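Progress report to the Ranura Fund: advice and support for former Hedlund workers
Report date: October 25, 2026
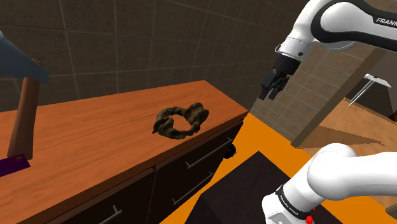
Background

Hedlund closed its kitchen furniture works at Witorbridge in April, with 400 jobs lost. Staff were told at the end of a shift and most had no notice. The administrators kept on 13 people to clear stock and secure the site. The Vusside Workers' Advice Centre applied to the fund for a grant to pay for casework, a part-time pensions adviser and room hire. This is our second report. It covers the period since the first payment was spent.

Casework

We have held 892 appointments, in person and by phone. The largest group of questions is still about redundancy pay and pay in place of notice. Nearly all the basic redundancy claims are now in. The ones left over are mostly from agency staff who had been moved on to Hedlund contracts and whose start dates are disputed. We are collecting old payslips and rota sheets to support these.

Holiday pay has been slower than we expected. The payroll records passed to the administrators stop several weeks before the closure, so people have had to show what leave they had booked and not taken. We wrote a one-page form for this and the administrators have agreed to accept it.

Failure to consult

The union lodged a tribunal claim over the lack of consultation before the closure. It covers members in the bargaining unit only. More than 70 people, mainly in the office, the showroom and transport, fall outside it and have had to claim in their own names. We helped them to complete early conciliation and get their forms in before the time limit. Two were late and we have asked the tribunal to accept them. A preliminary hearing has been listed for the new year.

Pensions

The pensions adviser started a month later than planned as our first choice withdrew. Employer contributions were not paid over for the last part of the scheme year, although deductions were shown on payslips. The trustees have confirmed the gap in writing. Members approaching retirement have been seen first. We can't yet tell people what they will get back, and this remains the most common complaint at drop-ins.

Finding work

This part of the project is behind. The jobs fair at Witorbridge was well attended but most of the vacancies were for warehouse nights on temporary contracts. The college has offered places on its site carpentry course and the first group has enrolled. Bus fares to the college are a problem and were not in our budget.

Spending

Salaries are on budget. Room hire is under, as the social club stopped charging us in the summer. Printing and postage are over, mainly because of the tribunal forms. We ask the fund to let us move the room hire underspend to travel costs for people on the college course.

Next period

Prepare witness statements for the individual claimants.
Chase the administrators for the missing payroll records.
Move the weekly drop-in to fortnightly after the hearing, if numbers allow.
Send the fund a full pensions update once the trustees have replied on the unpaid contributions.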